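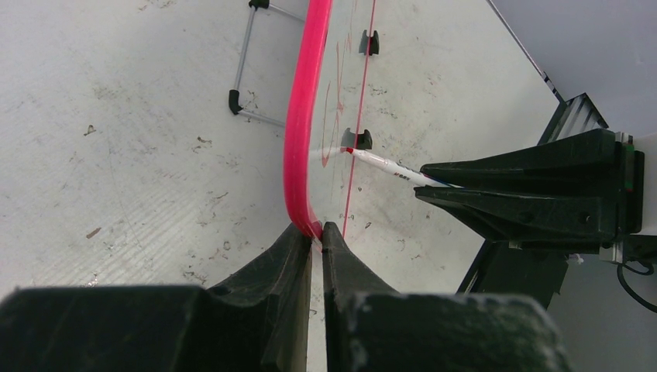
Geteo Cinema Lightbox, Hutivetti Edition

The Geteo Cinema Lightbox is a backlit display for collectors of film lettering and title cards. This edition ships with a card set for the Hutivetti fantasy films, covering all main titles and the end-credit logos.

Each card slides into the front channel and is lit from behind by a dimmable LED panel. Maximum brightness is 900 lumens. Brightness is set with the wheel on the back panel, and the last setting is kept when the unit is switched off.

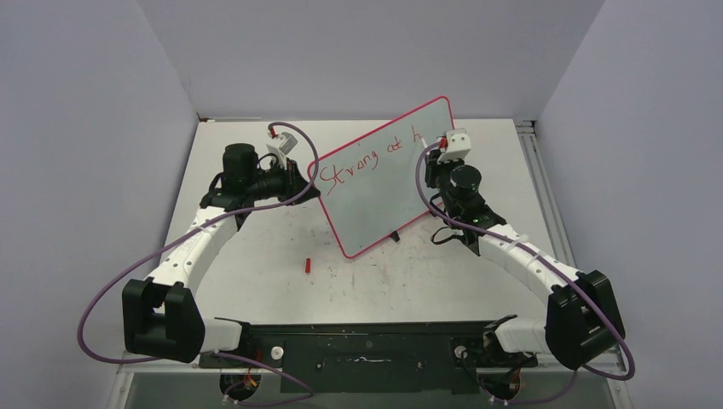

Cards are printed on clear film with a matte back layer, which keeps the light even across the title. The Nomwood spin-off cards are sold separately and use the same channel. Cards from the older Phuthong series are narrower and need the adapter rail.

Specifications
Cards included: 40
Edition size: 2,000 numbered units
Units remaining: 1,329
Power: USB-C, cable included, wall plug not included
Mounting: desk or wall, two keyhole slots
Batteries: not supported

Clean the film with a dry microfiber cloth. Alcohol will lift the ink. Replacement cards can be ordered one at a time by title. Orders placed now ship in January.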